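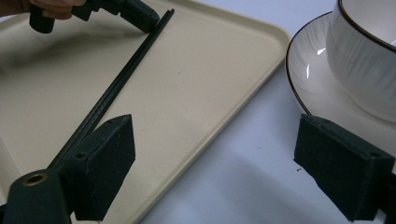
Black rod on the cream tray

**Replacing a broken tent pole section, can I use a plain rod?**

Posted by trutport_camper, February 5, 2026

One section of the pole on my old Lullow two-person tent split near the join. The maker doesn't sell parts for that model any more. I've got a thin black rod at home and was thinking of cutting it to length. The broken section is 58 cm. Will that hold up, or do I need proper pole stock? I mostly camp at low sites near the coast, but it does get windy.

**gumleaf80**

Depends what the rod is made of. Tent poles are hollow so the shock cord can run through them, and a solid rod won't take the cord. You could leave that section loose and fit it by hand each time, but it's a nuisance in the dark.

I'd buy a replacement section instead. Measure the outside diameter with calipers, not a ruler, and do it on a good section well away from the split. Check the insert end as well, as some are glued and some are pressed in. Cut with a fine hacksaw and wrap the spot in masking tape first so the colour coat doesn't chip. If it's fibreglass, wear a mask and gloves and wet the cut.

I restrung mine last September and the cord cost more than the section did.

**Avotiņš**

Repair sleeve. Slide it over the split, tape both ends, done. Mine has lasted 21 nights so far, some of them windy.

**varer_tracks**

Agree with the sleeve for now. Ask at a camping shop if they keep a box of odd poles out the back.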